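Dralley Wall and Floor Tile Planner
User Guide, Section 4: Setting Up a Tiled Surface 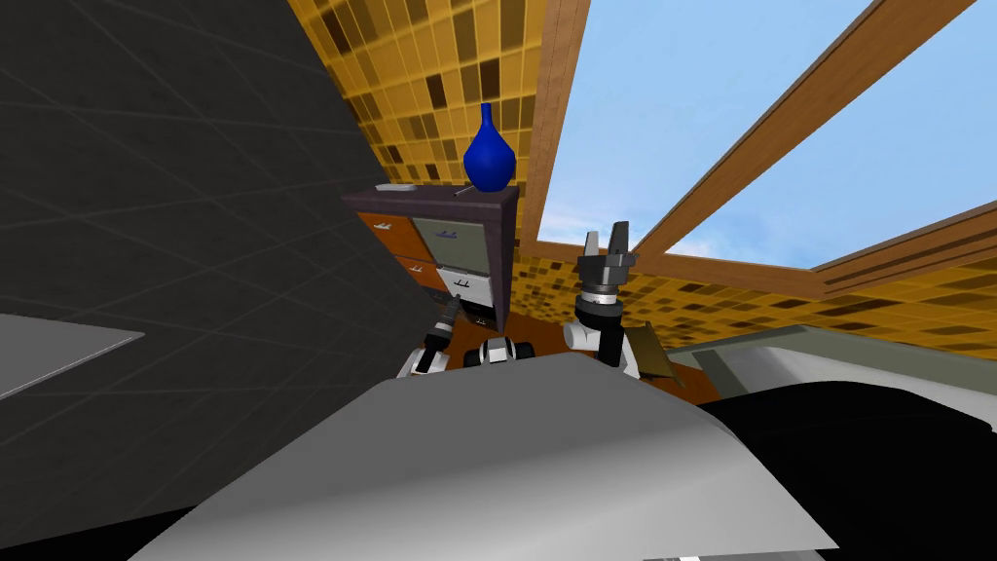 This section covers assigning a tile layout to a surface and printing the cutting list. The room outline must already be closed and saved (see Section 2).

4.1 Choosing the surface

1. Open the project and select Surfaces from the left menu.
2. Click the surface to be tiled. The selected surface is outlined in blue.
3. Check the width and height in the Details panel. Correct them now if they differ from your site measurements.

Note: Surfaces that meet at an angle are treated as separate items. Tile each one, then use Match Joints to line up the courses.

4.2 Entering tile size and joint width

1. Select Tile > New.
2. Enter the face size of one tile. For mesh-backed mosaic, enter the size of the single piece and then the sheet size.
3. Enter the joint width. The default is 2 mm.
4. Click Apply.

Caution: Changing the joint width after the layout is locked clears all cut marks on that surface. Save a copy of the project first.

4.3 Mixing colors

1. Open the Blend tab.
2. Add each color and type its share as a percentage. The shares must total 100 before the Fill button becomes active.
3. Set Repeat Limit to 4 or lower to avoid visible clusters of one color.
4. Click Fill. Click it again for a different arrangement with the same shares.

Note: Screen colors are a guide only. Order samples before buying.

4.4 Setting the start point

1. Choose Center, Left Edge or Custom.
2. Look at the edge pieces in the preview. If any are narrower than half a tile, move the start point by half a tile and check again.
3. Click Lock Layout.

4.5 Printing the cutting list

1. Select Output > Cutting List.
2. Set the print scale to 97 percent if your printer trims the outer margin. Dimensions given as text are not affected.
3. Click Print.

If the list comes out blank, the layout has not been locked. Return to 4.4, step 3.

Saved layouts can be reused in other projects. See Section 5, Layout Library.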